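Drodero Apartments - Frequently Asked Questions

At what time can we check in?
Check-in is from 3 in the afternoon. If your flight is early, you can leave your luggage in the office on the ground floor, free of charge. Check-out is until 10 in the morning.

How far is it to the lake?
The small beach at Kutitz is 15 minutes by foot, mostly downhill. The way back takes a little longer.
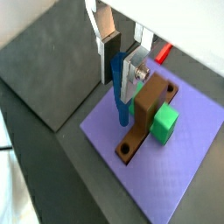 Purple plate and blue piece

How many persons can sleep in one apartment?
The Tulen apartment is for up to 5 persons: two bedrooms and a sofa bed in the living room. The Plattner apartment is for two persons only, and we cannot put an extra bed there.

What does it cost?
In low season the Plattner apartment is 113 euros per night and the Tulen apartment is 134 euros. Final cleaning and bed linen are included. The city tax is not included and you pay it at arrival.

Is there parking?
Yes, each apartment has one parking space behind the house. Please tell us before you arrive if you come with a second car - the street is narrow and the neighbors need to pass.

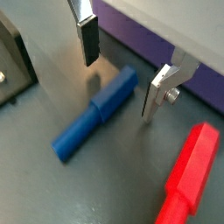
Can we bring our dog?
One dog is welcome in the Tulen apartment, please write it in your booking. In the Plattner apartment we do not accept pets.

Is the kitchen equipped?
Both kitchens have a stove, a refrigerator, a coffee maker and dishes. Only the Tulen apartment has a dishwasher.

Can I cancel my booking?
You can cancel without cost until 15 days before arrival. After this we keep the deposit, but you may move your stay to another date before the end of March.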